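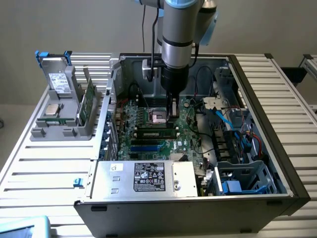 Old comedy and drama series come and go from the streaming services, so a lot of households still keep the ones they like on disc. A shelf of box sets will last for decades if it is looked after, and a spare desktop computer can be turned into a player for the living room without spending much. If you go down that route, do any work inside the computer with the tower lying on its side, as with the black-and-silver case on the slatted table, so the motherboard faces up and dropped screws stay where you can see them. Leave an empty CPU socket well alone until the new chip is in your hand, and keep fingers off the contacts.

The rest of the tips on this page are for the discs, the player and the room.

Storing box sets

Stand cases upright, like books. Stacks of flat cases put pressure on the ones at the bottom and the hubs crack.

Keep them off any wall that gets direct sun. Printed sleeves fade within a couple of summers, and cardboard slipcases go first.

Cardboard sets with slide-in pockets are hard on discs. The first series of Markasari came out in one of these, and most second-hand copies have a curved scuff on every disc where it has been pulled in and out. Move the discs into plain plastic cases and keep the cardboard box for show.

If space is short, use a zip-up wallet with soft sleeves. Ours holds 200 discs. Put the episode booklets in a separate envelope, labelled with the name of the series, or you will never match them up again.

Cleaning a disc

Wipe from the centre straight out to the edge with a soft, lint-free cloth. Don't go round in circles. For fingerprints, dampen the cloth with a little lukewarm water and one drop of washing-up liquid, then wipe again with clean water and leave the disc to dry on its edge.

Toothpaste is often suggested for scratches. It sometimes gets one more play out of a disc and sometimes finishes it off. Try it only on something you could replace for a pound or two.

If a disc freezes at the same point each time, try it in a different player before throwing it out. Our Rendov player gave up on half of the last series of Ploltanska, and a cheap computer drive read all of it.

Copying to a computer

Check what the law allows where you live before copying anything you have bought. Home recordings of your own are no trouble.

Work out the space first. We had 928 episodes on old recorded discs, mostly half-hour comedies, and they took up roughly 2 terabytes at full quality. Buy a drive with room to spare, and a second one the same size for a backup. Keep the backup in another room.

Name the files the same way throughout: series name, series number, episode number, title. Use two digits for the episode, so that 02 comes before 10 in the list. Watch out for shows that were broadcast in a different order from the one on the disc. Pick one order and write it down.

Do one box set at a time and play a minute from the middle of each file before putting the discs away.

Setting up the room

Keep the computer or player out of closed cupboards. If it has to go in one, take the back panel off and leave a hand's width all round. Vacuum the vents with a brush attachment every March, or whenever you do the big clean, with everything switched off at the wall.

Dialogue in older sitcoms is often quiet next to the laughter. Look in the sound menu for a setting called night mode or dialogue, and try that before turning the volume up. Small speakers should be at ear height when you are sitting down – on our Visser stand that meant the middle shelf.

Set the picture shape to "original" or "auto". Series made before widescreen should have black bars at the sides. Stretching them to fit makes everybody look squat.

Label the remotes. A strip of masking tape on the back with the name of the machine is enough, and it peels off cleanly if you sell it.

Lending

Keep a list inside the cupboard door with a pencil on a string. Write down the series, who has it and the date. Lend one season at a time. We have 16 box sets on the shelf at present, and the only gap is the second season of Markasari, which went out before the list went up.

Last updated March 17, 2023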